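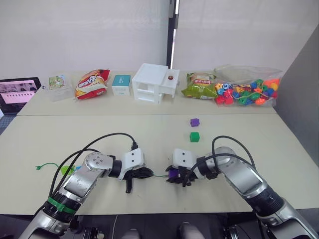 Leave the snacks out

Posted Jul 28, 2026

Every shared workroom I have used has had the same argument sooner or later, and it is about the back table. One side wants it clear. The other side wants somewhere to put a bag of chips, a laptop and whatever came in that morning. I used to be on the first side. I have moved to the second, and I think most places that run a room for making and sorting things should move too.

The case for clearing it is easy to state. Food and materials shouldn't mix. A bag of beads that splits beside an open snack bag is a nuisance to sort out, and if children use the room it is worse than a nuisance. A crowded table also looks bad to visitors, and visitors sometimes decide whether the room keeps its funding. I accept all of that.

What I don't accept is the usual remedy, where everything goes into a cupboard at the end of each session and comes out again at the start of the next. Our room at Hasberg did this for a whole winter. There was a sign on the cupboard and a colour code for the shelves. By November the colour code had failed, and the cupboard had become a place where things were put so that they could be forgotten. We bought lacing beads twice because the first lot was behind the paper trays.

Beads are a good test of any storage rule. They come in cubes, balls and cylinders, they roll, and the string gets in among them whatever you do. The tidy answer is a divided box, sorted by colour, red in one section and blue in the next. I have filled those boxes. It takes an afternoon and it lasts until the first person wants a green cylinder and a yellow cube at the same time. A big clear plastic bag does the job better. You can see what is in it from across the room, you can pick it up with one hand, and putting things away means dropping them in. The divided box looks better in a catalogue. Pedow sells one for 27 dollars, and ours now holds batteries.

The same goes for clear containers in general. I would swap every opaque tub in the building for a see-through one, even the scratched ones, and I would put up with the mess being visible. A label helps, but people read labels the first week and stop reading them after that. They never stop looking.

Then there are the things that don't belong to any category. Every room has some. Somebody prints a little white house with window openings and a drawer sticking out near the top, and it is too good to throw away and no use to anyone in particular. The strict tidier wants to know where it lives. My answer is that it lives on the back table, and that a room with no spot for an object like that will soon stop having objects like that made in it. People notice quickly when their work has to be gone by five.

Now the food. I know this is the part that annoys people. The rule at Istov, where I spent two years before Hasberg, was no food past the door, and it was kept strictly. What happened was that people ate in the corridor, standing up, and then went home. Sessions got shorter. When the rule was dropped and closed packets were allowed at the back, people stayed. I can't prove one caused the other, but I was there and that is how it looked to me.

So the rule I would argue for is a plain one. Two tables, a front and a back. The front table is for the work and holds only what is being used, even if that is just a couple of small cubes. The back table is for everything else - snacks, laptop, spare boxes, the odd project - and it gets wiped down once a week and otherwise left alone. Closed packets only, and crumbs are your own problem.

There is a cost. The back table takes up floor space, and when Jaidee quoted us for wall cabinets the whole argument was about winning that space back. The quote was 868 dollars. I voted against it and would again. A second table is cheaper, and things on a table get used.

I would make one exception, for rooms with very small children in them, where snacks and beads should be kept well apart and up high. Everyone else can leave the chips where they are.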